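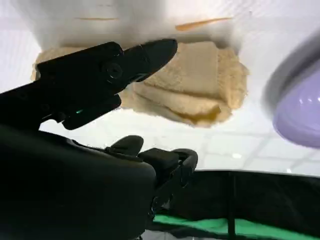
The towel job came in at 2,000 folds, and by the time Rungnapa Khunthong started at Nodholm there were 307 left to do.

She got the job through a notice at the library. It said operators wanted, no experience needed, must have steady hands. Kristine Magbanua interviewed her in the kitchen and asked whether she got bored easily. Rungnapa said she had packed tomatoes at Takley for two seasons. Kristine wrote that down and gave her a locker.

The work was simple enough to explain. You stood at the station with a handle in each hand, and whatever you did with the handles the grippers did on the table. You folded the towel. You pressed the pedal to say you were done. Then you shook the towel out, dropped it on the tiles any old way and started again. Everything the cameras saw and everything the motors did went off to the Singhal people, who fed it to their system, and the system was supposed to learn folding from it.

"It wants variety," Kristine said on the first morning. "If you put the towel down the same way each time, you're teaching it one towel in one spot. Move things about. Leave something in the way now and then."

"What sort of thing?"

"Whatever's in the tub."

Rungnapa did 8 folds before lunch and Kristine threw out five of them. In two she had let a finger drag. In one she had stopped halfway to scratch her nose, and the grippers had hung there over the cloth for the whole of it. The other two Kristine just didn't like the look of.

The operator at the next station was a man named Kilian Schnyder, who had done most of the folds before her. He was on cups now. He worked with his shoes off and his eyes half closed, and he hardly ever lost one.

"You're going at it like a machine," he told her. "Straight in, straight down. Fold it like you'd fold it at home."

"I don't fold them at home. I hang them over the door."

"Then fold it like your mother would."

She thought about that over her sandwich. Her mother folded towels in thirds, standing up, with her chin holding one edge. There was no chin on the station. But her mother also ran the side of her hand along each crease before she made the next one, and that was something a gripper finger could do, more or less, if you came in low and kept the pressure off.

She tried it in the afternoon. The first time the tip caught in the loops and pulled the whole towel sideways. The second time it went through clean. She pressed the pedal, shook the towel out and did it again.

By the end of the second week she was passing nearly everything. Her wrists hurt in a way the tomatoes had never made them hurt, and she had started noticing towels. The ones at the pool were folded badly. The ones at her sister's were folded well, but with the label out.

Veronika Lehner drove up from the Singhal office when there were 11 folds to go. She had a laptop and a good coat, and she sat on a stool behind Rungnapa and watched three of them without saying anything.

"What's that you do with the finger?" she said at last. "After the first fold."

"Smoothing it."

"It isn't in the instructions."

Rungnapa let go of the handles. Kristine, who had been pretending to fix the label printer, stopped pretending.

"No," Rungnapa said. "I can leave it out."

Veronika turned the laptop round. "We ran a test with what we had up to last week. The old examples and the first lot of yours. Have a look."

It was a video from their own lab, another table and a blue towel. The grippers came down on their own and took an edge, and lost it, and took it again. They folded it over, not very straight. Then one of them lifted a little, lowered its tip and went along the crease from left to right, slowly, a finger's width above where it ought to have been. It was smoothing nothing but air. Then it made the second fold.

"It does that in most of the runs," Veronika said. "We couldn't work out where it came from. Theresia thought it was a fault in the arm and had the thing in pieces for a day."

"Who's Theresia?"

"Theresia Marti. She runs the lab. She isn't very happy with you."

Kilian had come over in his socks to see. He watched the video twice and laughed both times.

"Do you want it out?" Kristine asked. "We can redo hers. It'll cost you."

Veronika took a while to answer. On the laptop the video had gone back to the start and the grippers were losing the edge again.

"The folds come out flatter when it touches," she said. "When it doesn't touch, it's just slow. Theresia wants it out. I'd like it done properly. If the last ones all had it, and all at the right height, it might settle." She looked at the towel on the tiles. "Can you do it the same each time?"

"I thought you wanted variety."

"The towel, yes. Your hand, no."

So Rungnapa did the rest that way. She put the towel down bunched, then twisted, then with half of it hanging back on itself. She got things out of the tub and put them too near. Each time she made the first fold, brought the finger in low and went along the crease with the pressure off, and each time she waited until it was through before she started the second. Veronika stayed for all of them. It took until dark, because Kristine threw one out.

The last entry on the sheet reads 03/02/2026, towel, 2,000 of 2,000, passed, with Kristine's initials and a ring of tea across the corner.

The next job was from Isell and it was socks. Kilian got the left station and Rungnapa the right. They came in a box, unpaired, and Kristine tipped them out on the bench and asked whether anybody had strong feelings about how to do a pair.

Kilian said you rolled them. Rungnapa said her mother laid one on the other and turned the tops down, once, and then patted them.

"Patted them," Kristine said.

"Twice."

Kristine looked at the instructions, front and back. Then she got a pen and wrote it in.

That weekend Rungnapa rang home. Her mother wanted to know whether they were treating her right and whether there was a proper heater, and Rungnapa said yes, and yes, mostly. She asked what the job was again, because she had been telling people at the market it was computers.

"It's folding," Rungnapa said.

"Folding what?"

"Towels. It was towels. They had me do it your way."

There was a television going at the other end, and somebody asking where the scissors were.

"In thirds?" her mother said.

"No, in half. They only wanted it in half."

"Well, that's not my way," her mother said, and went to find the scissors.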